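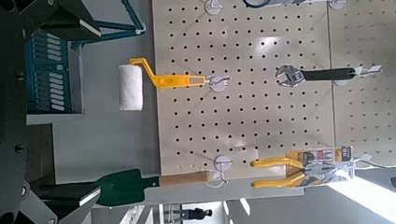 My argument is that a tool wall should be planned around the tools people pick up most often, and that most of them are planned around how they look on the day they go up. I have put up 2 of these walls, one at home and one in the shared workshop on Gebremichael Street, and I got the first one wrong. I drew outlines, sorted by type and size, and left no room for anything new. Within a year half the tools lived on the bench. The second wall is plain cream pegboard with white plastic hooks. A paint roller with a yellow handle hangs on the same board as an adjustable wrench, and a pair of pliers is still on its store card. Carola Kramer, who shares the workshop, calls this sloppy. I think it is fine.

Her view is that paint tools belong with paint, in the cabinet by the sink. That makes sense in a store. In our shop the roller came out all through July, and so did the wrench, and they were wanted by the same people in the same hour. Walking across the room for one of them is a waste of time.

The packaging is a fair complaint. I would cut new tools out of the card before hanging them, and I have said so to Malte Stöcker more than once. His answer is that a tool on its card can still go back to the store. He keeps the receipt for 30 days, and after that the card should go in the trash.

Spacing matters more than grouping. If you have to move one tool to reach another, the board is too full. I would rather hang 20 tools with gaps between them than crowd in everything we own, which is nearly 200 pieces counting sockets. The rest can stay in drawers with labels on the front.

Outlines I would skip completely. They make it easy to see what is missing, but they also make people afraid to move a hook. Moving the hooks is the reason to buy pegboard in the first place. We shift ours every couple of months, and the wrench has had four different spots so far.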